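Print | E-mail

Grirwood Craft Rooms
Room check, Endeck side
January 24, 2024

Door and exit path
Clear. Exit sign lit. Door closer slow again, same as last time. OK for now.

Lighting
OK. One tube by the sink flickers, request no. 347 still open.

Extinguisher
On bracket, pin in, tag current. OK

First aid box
Short on small bandages. Burn gel there. Restock before March.

Outlets / power strips
Strip under the window had 2 more plugged into it. Unplugged both. FAIL, fixed on the spot. Recheck next round.

Sink and drain
Slow. Rosten to look at trap. Plaster going down it I'd bet, put the sign back up pls

Storage shelves
Okabe unit bolted, good. Heavy stuff on top shelf again. Move down. Limit is 300 lb per shelf, label peeling, needs new one.

Sharps and skewers
Jar had no lid. Lid found, put back on. Sticks go in points down, no exeptions.

Floor
Gray carpet OK, no lifted seams. Metal rails run along floor near the light wood table, both sides. Step over, dont stand on them. Want bright tape on the ends.

Cables
Black cables off the work table, one goes down to the floor by the right corner of the board. Trip point. NEEDS ACTION: route away from where people walk.

Work table
Wood top, solid, no wobble. Board lies flat. Keep tray well in from the edge. 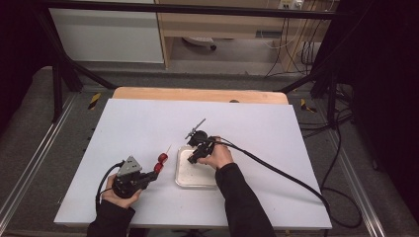 Work table: pale board, white plastic tray, red-and-white stick held point up at left.

Comment: stick upright is an eye hazard if you lean over. Glasses at this table, add to the posted rules.

Trash / rags
Emptied. Lid can still missing, reorder is 1,097 on the supply sheet.

Result: pass w/ items. Open: cables, rail tape, shelf label, drain, bandages. Copy to Endeck desk.

Print | E-mail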